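Soltico Opens Tabletop Repair Room in Utville This May

UTVILLE - Soltico is opening a shared repair room on Phelan Street this May, and the tables are ready! The room gives people in Utville and nearby Fistham a place to sit down with a lamp, a radio or a kitchen gadget that has quit on them, and work on it with someone who has fixed one before.

The room covers 2,125 square feet and seats 50 people at a time. Work happens on plain white tabletops, picked after a long trial at our Fistham site, where small dark screws kept vanishing on dark wood. "A white table is the best tool we own," said Athina Economou, who runs the program. "You drop something, you look down, and there it is."
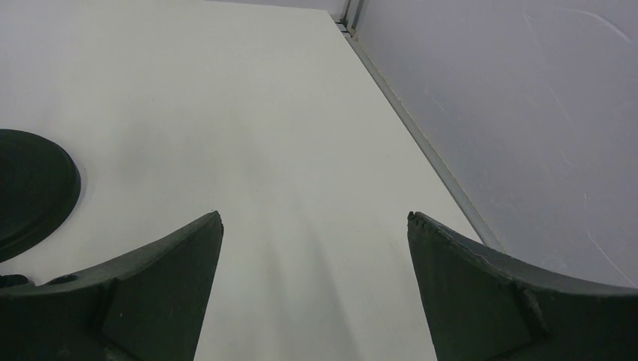

Do I need to book a seat?

Seats are first come, first served in the evening, and daytime seats can be reserved by phone up to 3 weeks ahead.

Visitors to the Fistham site brought in 1,204 items last year, with table lamps far out in front and toasters a strong second. Angeliki Triantafyllou, who leads the evening sessions, is hoping for more sewing machines in Utville. "I love them - all those little covers and plates to take off and lay out in order," she said. "People get so proud when the needle starts moving again."

Hand tools, trays and cleaning cloths are provided free of charge. Visitors pay only for replacement parts, and common sizes of screws, fuses and plugs will be sold at the front counter. Large appliances and anything that runs on gas can't be accepted.

Doors open at 10 a.m. and evening sessions start at 6 p.m. Parking is behind the building, with the entrance on the Phelan Street side.

Press contact: Athina Economou, Soltico, Utville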